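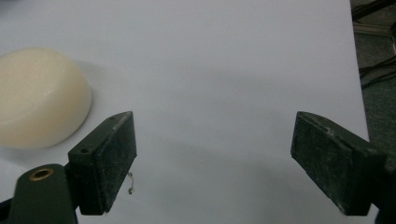
Housekeeping rules for hand-held gripper recording

Last revised 14 July 2019, after one argument too many about tape.

These are the working rules we use at Dekum when someone picks up a gripper and records demonstrations. They were written for our own benches, then borrowed by the Vikeo project, who kept most of them and broke the rest in interesting ways. Allow 5 minutes for the checks before the first take.

Step 1. Prepare the surface

Lay one plain sheet or board and leave it alone. If it moves, stop, put it back on its marks and begin a new take. Don't nudge it with your elbow halfway through and hope the training software has a forgiving nature.

Cables may cross the floor, but never the surface. Anything that isn't on the object list goes in the tray, including your tea.

Step 2. Look at the fingers

Wipe both pads with a dry cloth. Scuffs are allowed. Loose threads, flaking paint and bits of old tape are not, and should be dealt with before recording. Check the screws by hand, then open and close the jaws 8 times. They should meet evenly. If one finger arrives late, tighten it and start the count again.

Worn pads are replaced after 400 takes, or sooner if objects slip. Write the change in the log. "Did the pads" is not a log entry, whatever last November's pages may suggest.

Step 3. Start open and empty

Every take begins with the jaws open, nothing held, and the surface in view. Hold still for a slow breath before reaching. People who skip this always say they held still. 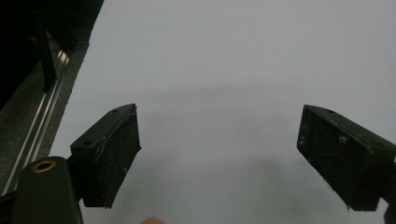 Jaws open over the pale surface, with a fingertip showing at the bottom edge.

Step 4. Mind your hands

Keep your free hand out of view and your grip behind the finger mounts. A fingertip at the edge of the picture is a minor fault: tag it and carry on. A hand that touches the object is a major fault, and the take is dropped. Don't trim it. The Cattaneo batch was trimmed, and we lost 390 takes finding out which ones.

Step 5. Name and file

Save to the Skelier folder under the task name and take number. "Final", "final2" and "use this one" will be deleted without ceremony.

Put the gripper back on its stand, jaws open.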